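Modules Handouts Reading Contact
Courses > Everyday Objects > Week 9

Small storage: does it earn its place?
Notes by Polyxeni Chatzigeorgiou

Shops like to tell us that a holder makes a person tidy. I doubt it. Before Thursday, look at one small container you own and ask what it costs you each time you open it.

Start with the card holder. A short strap and a snap button keep the covers together, and the sleeves sit between them. 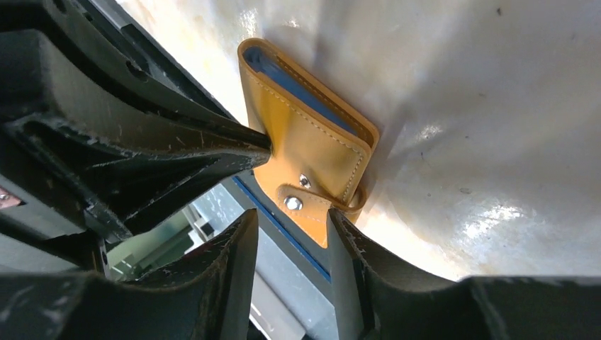 Leather gets far too much credit. The stitching along a cover looks like care, but it says little about how fast you can find a card. A strap adds a step, and people skip steps. Mpho Visser argues in the reader (p. 69) that the closure is the whole point. Read it, then test it with your own cards.

A clear box makes the opposite promise: you see what you have. You also see the mess. I'm not convinced that looking is the same as finding.
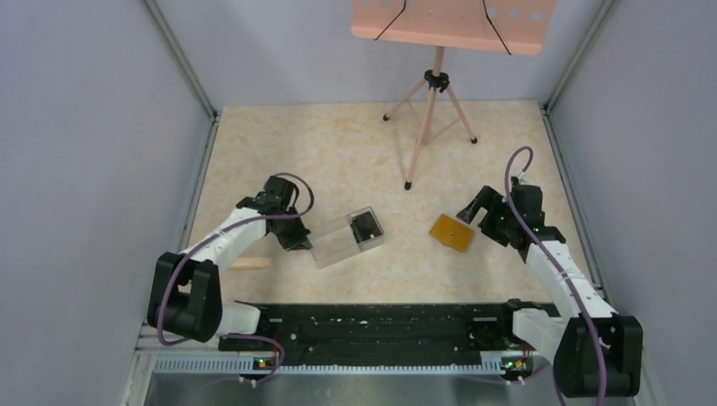
Fig. 2. Clear plastic box, small orange pad and short wooden dowel on a marble-patterned mat.

Bring one container you have stopped using. No essays, please.

Contact the course office, Room 925 | Back to top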